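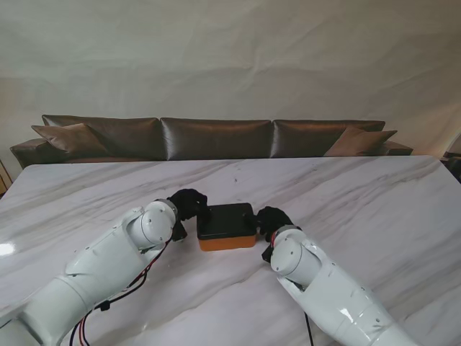

Figure 1. Marble tabletop, white with soft gray veins.

3.2 Veined stone and the visibility of everyday stains

Veined marble is a wonderful material to study, and a tricky one. The gray streaks that people love in a kitchen also hide the first signs of etching, so a dull spot left by lemon juice can go unnoticed for weeks. We wanted to know how much of this hiding comes from the pattern and how much from the polish.

We worked with 15 slabs bought from a stone yard in Plasthorpe. Each slab was cut in two – one half kept its factory polish, the other was honed by hand. Both halves were sealed with Stolis, a water-based product used by many local installers, and left to cure for 10 days. We then placed drops of vinegar, black coffee and olive oil on every half and wiped them off after 8 minutes.

The results surprised us in the best way! Coffee marks were easy to find on plain areas but very hard to find where a vein ran through the drop. Etching from vinegar behaved differently. On polished halves it showed up under a low lamp no matter where the veins fell, while on honed halves even our most experienced readers missed it. Oil left a faint dark ring on only 2 of the slabs, both from the same block.

These findings fit well with the Khattak survey of home kitchens, in which owners of honed counters reported fewer marks than owners of polished ones. Section 3.3 repeats the test on unsealed stone.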